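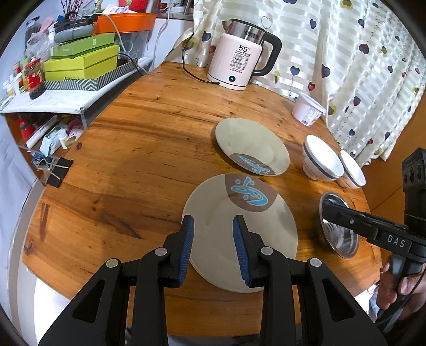 A reader from Forby wrote me that eating dinner together is a luxury, and that I should try to do it with two jobs and a bus that comes every 101 minutes. I thought about this letter for a long time. I believe the reader is right about the bus, but I do not agree about the luxury.

In the town where I grew up, Zidville, the shops closed at six and the families ate at seven. It was not so romantic. My parents were tired and we children argued about potatoes. But we knew who had a bad day, because this person did not argue.

Now I live in Erkberg. In my building there are 14 apartments, and in the evening I hear the microwave of my neighbors at five, at eight, and at eleven. Everybody eats when he can. I do the same on many days, standing, with the phone in my hand.

I do not ask that people eat together every evening. I ask that employers stop to move the working hours at the last moment. When the schedule for next week comes only the night before, no family can plan a soup. In Paterson, where my cousin works, the warehouse gives the hours one month before, and she eats with her children four times in the week.

To the reader in Forby I want to say that an old custom needs some help from outside. If the bus came more often, maybe you would be home at seven also.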